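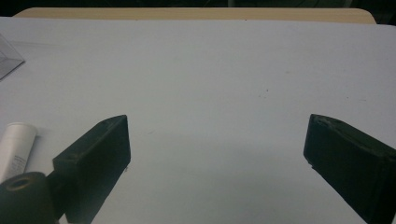 Vedlow 工作间台面维护组

二月,上午,Mellelcombe 工作间

接续上一则记录。上则末尾留下三项未办:白色面层上的深色小点尚未判明性质;台面近侧的灰影是否属于污渍,意见不一;远端木边与面层交界处的清洁办法没有写定。本则逐项补记,并将本月试用 Zedusard 中性清洁液的过程一并录入,供各组查阅。

一、面层现状

白色面层整体平整,颜色均匀,略偏冷,微带蓝意,表面为细微的哑光。远端以一条直线收住,再往外是浅色木边,木纹较淡,色调偏暖。两种颜色相接,边界清楚,日后如有移位,从这条线上较易察觉。

面层右上部有一处深色小点,其右侧稍远、略靠上的位置另有一处,颜色更淡。两处均很小,站立俯看时容易忽略。另有零星细小痕迹,未逐一登记。靠近操作者一侧的中部有一片柔和的灰色,边缘没有明确的界线。

上则记录将小点与灰色并列写作“污损”,用词过早。自本则起,凡未经擦拭试验和换光比对的,一律写作“痕迹”或“灰影”,待判明后再改。旧页不涂改,在页边加注即可。

二、关于灰影

上午先不动清洁液,只做光线比对。做法如下:保持台面不动,关闭近侧灯,观察灰影有无变化;再恢复近侧灯,关闭远侧灯,重复观察;最后用一张干净白卡纸平放在灰影所在位置,看卡纸上是否同样出现灰色。

结果:关闭近侧灯后,灰影向外扩开,颜色加深;关闭远侧灯后,灰影明显变淡,几乎不能辨认。白卡纸放上后,卡纸表面同样发灰,与周围面层的灰度接近。据此判定,该处灰色系遮光所致,面层本身在该位置没有变色。该项结案,不作清洁处理。

照度计读数记在此处:台面中央为348勒克斯。近侧读数低于中央,但本次手持探头的高度前后不一致,数值不可靠,不予登记。下次测量应将探头平放于面层,操作者退到侧面,避免身体挡光。此前有同事提出更换灯管,依目前情况看,理由尚不充分,先调整灯位,再议更换。

需要提醒各组:在哑光白面上,灰影与薄层积灰极难凭肉眼区分。前一阶段曾有人因见灰而反复擦拭近侧中部,擦后仍灰,遂加重力度。此种处置既无效果,也可能使该处的光泽与别处不同。以后见灰先比光,再动布。

三、关于深色小点

先用软毛刷自木边一侧向近侧轻扫。较淡的一处扫后不复可见,应为浮尘或碎屑,未能收集到足够的量供进一步查看。较深的一处扫后仍在。

随后用放大镜观察较深的小点。轮廓大体呈圆形,边缘不甚整齐,未见凸起。指腹隔手套轻触,感觉不到高差。以干布轻按后提起,布面无色。再以微湿布按压,布面有极浅的灰痕,小点颜色略减,但没有消失。

对其来源有两种看法。一种认为是笔迹渗入,因过去标定位置时有人直接在台面落笔;另一种认为是细小颗粒受压后嵌入表层。就现有观察而言,两种看法均不能排除。本组倾向于后者,理由是墨迹通常在湿布上留下的颜色更重,而本次布面的颜色极浅。此处仅记倾向,不作结论。

处理意见:小点不影响台面使用,不刮,不磨,不用溶剂。在台面档案的平面草图上标明位置,注“深色点一处,待观察”。若下次检查时位置或大小有变化,再行处理。

四、Zedusard 清洁液试用

本次试用的目的,在于确认该清洁液擦拭后是否改变面层的哑光程度,以及是否在木边留下水渍。去污能力不是本次重点。

试样取自上次裁切面层时留下的边角料,不在工作台上直接试。清洁液按12毫升兑入一壶清水,壶为工作间常备的量壶,加水至刻度线。布料使用 Odukoya 供应的无绒布,使用前已清洗并晾干。

擦拭时布应拧至不滴水,沿一个方向行进,每一趟与前一趟稍有重叠,到头后提起,不来回搓动。擦后用另一块干布沿同一方向收水。试样静置逾12小时后查看。

查看结果:正对光源时,擦过与未擦过的区域看不出差别。将试样倾斜,低角度观察,擦拭区边缘有一道很浅的痕,应为收水不及时所留。用清水微湿布再走一遍并立即收干,该痕消失。颜色无变化,冷白色调保持不变。背面没有起皱。

据此,清洁液可以用于白色面层,条件是收水必须及时。一次擦拭的范围不宜过大,以手臂不移步可以覆盖为限。此前习惯将全台打湿后再统一收干,该做法停止。

气味方面,兑水后气味轻微,开窗后不久即散。但试用期间窗户一直半开,关窗条件下的情况尚无记录。

五、木边与交界处

木边为暖色浅木,与白色面层的清洁要求不同,不宜共用一块湿布。过去擦拭时从白面一路推过交界线,水分容易停在接缝处,久之对木料不利。现将做法写定:

擦白面时,布到交界线以内2毫米左右即提起,余下部分用干布角带过。木边单独处理,平时只用干布顺木纹擦拭,有明显污迹时才使用微湿布,并随即擦干。清洁液不直接喷洒在台面上,应先施于布面。

木边的弧形处易积灰,用软刷清理,刷毛朝外,不要将灰扫回白面。胶带不得贴在木边上,临时固定也不例外。上一则记录中提到的残胶,经核对属于另一张台,误记于此,已在原页加注更正。

(写至此处时有同事问及2毫米如何掌握。现场擦拭无需用尺,意在布不过线。该数字保留在记录中,是为裁制遮挡条时有所依据。遮挡条如以后制作,应使用不掉色的材料,先在边角料上压放一段时间,确认不留印后再上台。)

六、日常使用事项

台面不得直接落笔。确需标位的,使用可揭除的小标签,当班结束前揭净。标签颜色宜浅,深色标签的边缘在白面上会干扰观察,也容易与固有痕迹混淆。

放置物件时应垂直落放,不作拖行。硬质物件底部先行检查,有砂粒、毛刺的,处理后方可上台。工具的棱角与刮擦部位若有脱落碎屑,在白面上会以深色小点的形式出现,遇到新点时,应首先回查当班使用过的工具和物件,不要急于擦除。擦除之后,来源便无从追查。

饮料不上台,此条早已规定,仍请遵守。纸箱不上台,箱底夹带的灰尘较多。须拆箱时到门边的旧台进行。

当班开始前,从木边一侧与近侧各看一遍台面,再蹲低作一次斜看。三个角度均无异常的,在登记簿上签“如常”;发现新痕迹的,在草图上标位并写明时间,不必注明猜测。登记簿上“差不多”“还行”一类写法,请各组不再使用。

七、存疑与待办

较深的小点仍未判明来源。下则记录时应使用同一放大镜、同一灯位再看一次,并在草图旁附上与木边的相对位置,以便对照。

照度应重新测量,中央与四角均测,探头平放。测量安排在下午晚些时候,避开窗外日光变化较快的时段。如条件允许,在拉帘与不拉帘两种情况下各测一遍,分别登记。

近侧灯的支架有轻微松动,调整角度后会缓慢下垂,灰影的深浅可能与此有关。上午比对时未留意支架是否在过程中移动,故第二节所记的变化程度只作定性参考,遮光的判断不受影响。支架螺丝待紧固。

Odukoya 无绒布余量不多,已按常用规格提出补充。旧布洗后边缘起毛的,移作擦拭货架之用,不再回到本台。白面用布与木边用布分袋存放,袋口写明用途,两袋不得混用。

面层是否需要翻面或更换,目前没有必要。边角料仍余一段,保存在平面柜下层,请勿取作他用,后续清洁试验均以此为对照。

补记,下午

近侧灯支架已紧固,角度恢复到标线。灰影较上午为淡,仍可辨认。软刷已洗净,倒挂晾干。兑好的清洁液没有用完,倒弃,不留至次日。量壶以清水冲过后归位,壶身刻度有磨损,读数时应平视。

台面草图已更新,旧版夹在本页之后。下一位记录者请从第七节的照度一项接续。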